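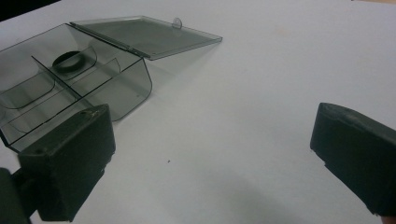 Indoor track splits, and why mine were wrong

30 Jan 2020

The January 3000 at the Masri fieldhouse is run on a flat 265-meter oval. Most pace charts assume 200, so a lap split from that building means little until it is converted. I ran the first half of the winter without converting anything.

A 53-second lap at Masri works out to 20 seconds per 100 meters, or 10:00 for the full 3000. The same pace on a 200 track is a 40-second lap. I had been aiming for 42 from the chart and guessing at the difference by feel, with predictable results after the first kilometer.

The race does not divide evenly either. Eleven laps is 2915 meters, leaving 85 to make up, so the start and finish are on different parts of the oval. The first split at the line covers only those 85 meters. At 10:00 pace it should read 17 seconds. Abla Sabbagh, who coaches the Plotari group, writes that number on the back of her runners' hands and leaves the rest to them.

I now use a sheet with cumulative times for every crossing at 2 goal paces. My Skutix watch stays on manual lap, with GPS off. Next race is the mile, which needs its own sheet.

Recent posts
Spike length on old rubber
Trustunia 10K: course notes
Two weeks off with a sore calf
Reading a heat sheet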